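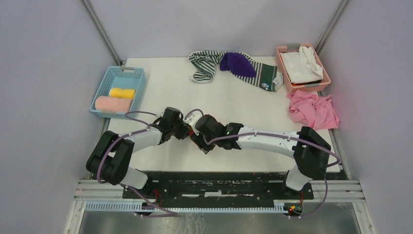

Home builds > Arms and grippers > Show your work

Two-arm laundry sorter, shared workshop build. Worth carrying on?
Posted by treston_bench, 7 September 2023

We use cookies to keep you signed in and to remember which threads you have read. Carry on browsing if you're happy with that.

treston_bench
Right, I said in January I'd post this when it was fit to be seen, and it's as fit as it's going to get. Two arms side by side on a black mounting plate, extrusion underneath, white table, booth walls round it so the light stays the same. One basket each side at the back, blue on the left and pink on the right. The job is to take socks, small towels and cloths off the table and get them rolled or folded into the right basket.

I'll say up front that I'm not a believer. Three of us at the Namberg workshop went in on it and I'm the one who thought we should have built a decent drying rack. It will roll a hand towel if the towel starts flat and square to the table. Give it a towel the way a towel comes out of a machine and it makes a sort of sausage and drops it. Socks are worse.

What I'm after is opinions on whether the grippers are the problem or the whole idea is. Please be blunt.

odd_spanner
The whole idea. You did ask.

Cloth has no shape. Everything these arms are good at depends on the thing being where it was a second ago. My sister's youngest can pair socks and she's four.

gearpile
I don't agree with odd_spanner but I do think your arms are too close together. The grippers are all but touching over the middle of the table. If they both want the same bit of table they're going to spend their lives getting out of each other's way. How far apart are the bases?

treston_bench
Far enough apart that each one can get to its own basket, close enough that they can both hold one towel. We moved them in on purpose. When they were further out neither could pull a corner across properly.

They do knock wrists. Not hard. We put a slow zone in the middle and now they creep about in there like two people trying to get past each other in a corridor.

flatpack_phil
How are you running the cables? I can see purple ones looping out from the wrists and round the shoulders. Mine went at the shoulder. It was fine for weeks, then one joint started dropping out whenever the arm reached up, and I blamed the software for ages.

treston_bench
They're just looped, with slack. There's a slotted guide along the front of the rail but it stops being any help once you're up on the arm. What did you do in the end?

flatpack_phil
Spiral wrap and a bigger loop at the shoulder. Ugly but it's held. Anchor the loop on both sides of the joint and then run the arm through its full travel by hand with the power off, watching the cable the whole way. If it goes tight anywhere, it's too short. I'd also do something about those red wires poking out at the bottom near the mounting plate. A bit of sleeving at least, before a sock finds them.

treston_bench
Fair on the red wires. They've been "temporary" since spring.

mrs_ohm
Can I ask the rude question, what has this cost? Everyone posts the arms and no one posts the bill.

treston_bench
£3000 between us, all in. That's arms, extrusion, the booth panels, power supplies and the two baskets, which were the only part that arrived when they said they would. It doesn't count our time and I don't want it to.

odd_spanner
£3000 to not fold a towel.

gearpile
People spend that on a bike they ride twice. At least he's learning something.

odd_spanner
Learning what though? I'm serious. I've read a lot of these threads and they all go the same way. First post, look at it go. Second post, it works if you put the towel down nicely. Then silence, then the arms are in the for sale section. If you have to lay the washing out for it, you've done the job already.

treston_bench
I can't argue with much of that. I kept a log because I wanted something to wave at the other two. 152 tries over a couple of months, mixed items, and I'm not going to post the success rate because it changes so much with what you call a success. Is a towel that's rolled but hanging out of the basket a success? My build partners say yes. I say pick it up off the floor and ask me again.

mrs_ohm
Thank you for being straight about the money. I think the success question is the interesting one. Write down what counts before you run it and then don't change it. We did that with a plate stacker at our place and it was a very depressing afternoon, but after that we knew where we were.

steyn_valley
Have you looked at the Pralamo fingertips? Soft pads, slightly grippy. I swapped to them on a single arm and picking up one layer of cloth instead of two got a lot better. Not solved, better.

treston_bench
I have looked. I'm wary of spending more on it until I know the fingers are what's failing. Did you change anything else at the same time?

steyn_valley
Er, yes. New camera mount and I slowed the close right down. So I suppose I can't say for certain it was the pads.

treston_bench
See, that's my worry with all of it.

gearpile
Cheap test then. Wrap the tips you've got in something rubbery, change nothing else, run the same towel twenty times flat and twenty times crumpled. If the crumpled ones don't shift, it isn't the fingers. And try it with that long stripy sock, because if it can find the heel or toe or whatever that is on that it can find it on anything. You've got a big purple patch to aim at.

odd_spanner
I'll be fair and say that's a decent test. I still bet it does nothing for the crumpled ones.

treston_bench
I'd bet the same way. I'll do it anyway. Same towel, same tips, and I'll write down what counts first, as mrs_ohm says. If the crumpled ones don't improve I'm going to suggest we take one arm off and use it to feed the drill press, and I expect to be outvoted 2 to 1.

flatpack_phil
Sort the shoulder cables before you start or you'll be testing those instead.

treston_bench
Wrap's ordered. Will post the numbers in this thread, good or bad.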